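Home | Kitchen | Laundry | Workshop | Ask Us

Getting rings, wax and sticky stuff off a wood table

September 7, 2020
43 comments | 100 shares

Quick one today, the Prestwood kitchen sale is on and I have boxes everywhere. Lots of you wrote in after the April page on water rings so here is the rest of it.

White rings first. Dry cloth, warm iron, no steam. Few seconds, lift, look, repeat. Mayonnaise works too, leave it overnight. Dark rings are a different animal, those are down in the wood and you're looking at sanding.
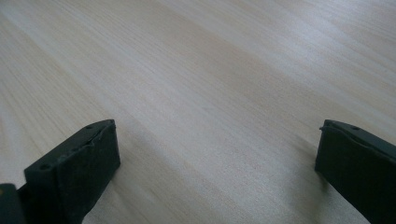
Wiping. Barely damp cloth, one drop of dish soap, then a dry cloth right behind it. Always go with the grain, and on a table like this one, pale with the lines running off at a slant, that means following the slant and not the table edge. Crumbs off first or you're just scratching. No vinegar on anything waxed.

Candle wax: ice in a sandwich bag, wait, then an old gift card. Not a knife. Price stickers, hair dryer on low and peel slow. Leftover gum comes up with a dab of cooking oil, wash after. Crayon, plain white toothpaste, go easy.

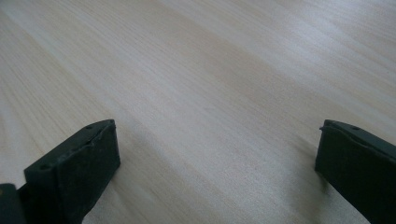 Scratches next. Walnut rubbed in for the small ones, then buff. For deeper ones a wax stick, go one shade lighter than you think. Check your work from low down, facing a window. The glare across the top there is what you want, a dull patch or a smear of polish shows up in it right away. If you do have to sand, stop at 600 grit and dont lean on it.

Waldemar Cieślak from Trerotton wrote to say he uses cold black tea on dark oak. Havent tried it. Test underneath first, same as evrything else on this page.

Next time, drawers that stick.

Share this | Print | 43 comments

More tips
Getting onion smell off a cutting board
Felt pads that stay put
What to keep under the sink
Tightening a wobbly chair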